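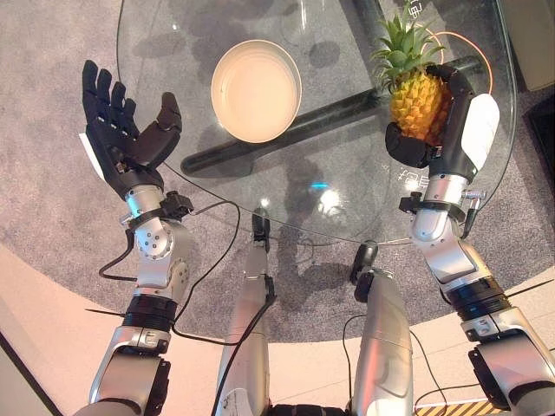
Pineapple in the right hand, left hand open over the glass table.

Tutorials > Humanoids > Hands and Grip > Hand freezes during a two-handed hold

Tracking down a hand that freezes during a two-handed hold

Updated 6/18/18

I love this fault. I know, that's easy to say once it's fixed, but it taught me more about our hands than a month of demos that went right. If you run Ondent hands with the Trultau controller and one of them locks up in the middle of a hold, with the arm still happily moving, this page is for you.

What it looks like

The right hand has the pineapple. The left hand comes in to share the load, both arms move together toward the dish, and then the left hand stops listening. The fingers stay at whatever position they had last. The arm behind them keeps following its path, so now you have a rigid claw being pushed into a fruit that the other hand is still squeezing. Ours shoved the pineapple clean out of the right hand and onto the glass, hard enough to make everyone in the Traturthorpe workshop look up.

The log said this and nothing more:

hand_L: last reply 1,307 ms ago, holding position

So the hand had been silent for well over a second and the controller thought that was fine!

Before you touch anything

Put the robot in damped mode, support both forearms, and hit the stop before you reach in between the hands. A frozen hand is still powered. If the link comes back while your fingers are in there, the hand goes straight to its newest target at full speed. Take the fruit out only after hand power is off. Eye protection too, please, if you work over glass.

Step 1. Make it happen on purpose

Run the hold with no object first. Then run it with the object. We got no freezes at all in the empty runs, and that sent us off chasing motor current for two whole days (fun, but wrong). The difference was in the wrists. With something to hold, the left wrist has to roll further inward to get its fingers around the fruit, and that extra roll pulled on the hand cable.

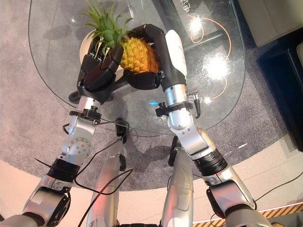
Record the wrist roll angle alongside the reply time and plot them together. If the long gaps in the replies bunch up at one end of the roll, you can stop suspecting software and get your hex keys out. If they're scattered all over the place, skip to step 4.

Step 2. Wiggle test

Hand power on, arm power off, nothing in the hand. Send a slow open and close, over and over. While it runs, flex the cable with a plastic rod at these places:

- where it leaves the wrist clamp
- at the connector
- halfway down the forearm
- at the elbow, with the arm bent and then straight

Keep your own fingers away from the robot's. Watch the reply time, since the motion itself can look smooth through a short dropout. Ours jumped the moment the rod touched the connector. I may have cheered.

Step 3. Give the cable some room

Unplug it, look for a bent pin or a latch that doesn't click, and replace the cable if you have any doubt. Then reroute it. Roll the wrist to its inward limit by hand and leave enough slack that the connector feels no pull there. Tie the slack to the forearm, not to the moving side of the wrist. Now bend the elbow all the way and check that your nice new loop can't snag on a leg or on the table edge. Do the other arm while you're at it.

Step 4. Fix the timeout

A cable will fail again some day, and the robot ought to cope when it does. Our Trultau config had shipped with the hand timeout set to 2,000 ms, which is an age when two arms are pressing on the same object. We use:

hand_timeout_ms: 100
on_hand_timeout: stop_both_arms
resume: manual

The second line matters as much as the first. Stopping only the arm with the bad hand leaves the good one still pushing. Leave the healthy hand closed at its current grip so it doesn't drop the load, and keep resume on manual so that a flickering link can't restart the motion by itself.

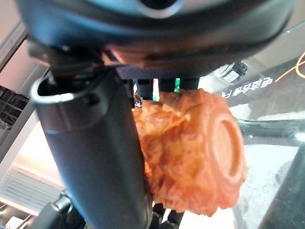 Step 5. Prove it

Pull the hand connector in the middle of a slow hold with something soft and light, a foam block if you have one. Use a lanyard on the plug so you can pull from outside the taped area. Both arms should stop before the block squashes. Do it again with the other hand, then during the lift, then during the lowering. Only after that go back to the pineapple.

We ran this over and over back in May and found one more bug, a beauty: the stop worked during every arm motion except the final release, because the release script came from our older Hầu demo and talked to the hands directly. Search your own scripts for anything that bypasses the controller.

If it still freezes

Swap the left and right hands. If the fault moves with the hand, the trouble is inside it and it should go back to the supplier. If it stays on the same arm, check the cable run through the shoulder, and send me your plot of roll against reply time. I'd really like to see it.

Contact | Copyright 2018 Traturthorpe Workshop Notes | Back to top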